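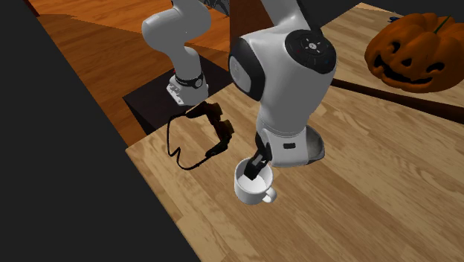
Gripper comparison in sim, mug task, day two

February 14, 2026

Okay, picking up where I left off. Chrysanthi finally got the Noltwood build to load without the arm dropping through the table, so I spent the whole morning on the two-finger gripper and never touched the three-finger one. Sorry, Markos! It's next, I promise.

Setup is the same as yesterday: white mug upright on the wood tabletop, arm coming in from above, fingers going down inside the rim. I left the pumpkin at the back of the table so the layout matches Mayu's older runs. I want the clutter identical before I start comparing anything.

First thing I noticed is how much the approach angle matters with these narrow fingers. If they go in tilted, one tip meets the inside wall well before the other and the mug starts to scoot. I had the closing speed way too high for that (my fault, I copied the value from the block task and forgot). Turned it down, reran, and the scooting mostly went away. Mostly. There's still a little hop at contact that I don't trust, and I think it's the contact stiffness and not the controller. Clive thinks it's the controller. We went back and forth on this over lunch and got nowhere.

Ran a batch of 700 with the slower close. I haven't gone through the failures properly yet, but I skimmed a bunch and they look like two different problems:

- slips during the lift, fingers spread against the inside wall, mug rotates and hangs by the handle side
- wrist gets near its limit on the way down and the planner picks some awful folded-up pose to get there

The second one bugs me more. The arm is already pretty folded over the mug in the good runs, so there isn't much room left. I tried moving the mug 6 cm farther out and it helped, but then it isn't the same task as Mayu's and the numbers won't line up. Put it back.

Run 2294 is the one to look at if anybody wants to see the hop. Step through it slowly, it's right when the second finger touches.

Camera note: from the current view, the flange and the lower housing sit so close above the rim that it's hard to judge finger depth by eye. I'd like a second view from lower down on the handle side. Asked Marjorie if the Allwood config already has one I can steal.

To do:

- sort the failures into the two piles for real
- same batch with softer contact, nothing else changed (Clive, this one's for you)
- swap in the three-finger gripper, same seeds
- ask Mayu what friction she used on the mug, the Horrocks file says one thing and her notes say another

Left the softer-contact batch queued on the second machine, please don't reboot it.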